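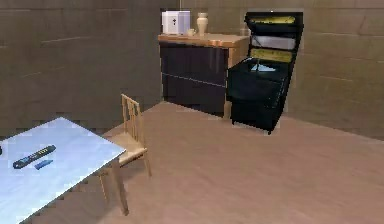 March 17, 2024
by Dace Uibo

The simulated cell we call Illholm went back into service this week after a long stretch of bad hand-eye numbers. Notes follow, mostly for whoever inherits it.

The symptom was a steady offset between where the arm believed the wrist tag was and where the tag pose came out of the detector. It grew with distance from the table center. I suspected the camera intrinsics first and spent an evening on them for nothing. The focal length in the config was 450, left over from an older camera model. The renderer was using 443. Somebody had updated the scene and left the detector file alone – probably me, in November.

With that fixed, the offset shrank but kept a constant part. Līga Baranauskienė found the rest. The tag's mounting transform had been measured to the outer edge of the white border, and the detector wants the black square. She corrected the tag size and reran the calibration with 20 poses, up from the six we had been using.
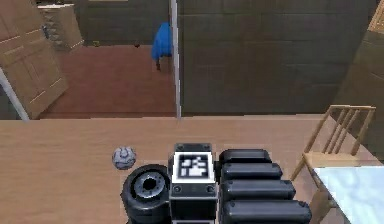

Does the calibration have to be redone every time the furniture layout changes?

Only if the robot base or a fixed camera moves with it. Chairs and cabinets are separate bodies in the scene file and have no effect on the hand-eye transform. They do change what the planner treats as an obstacle, so reload the collision set after any edit.

Two upkeep items. The finger joint limits are now read from the hand description file, and the copy in the Jidatia launch script is gone. Hường Chu also split the loose objects into their own file, which makes it possible to reset them between runs without restarting the physics.

Still open: the contact settings on small light objects. They creep when the fingers close slowly. I have tried a shorter time step, which helps and costs more than I want to pay. Friction is next on the list.

Last updated: March 17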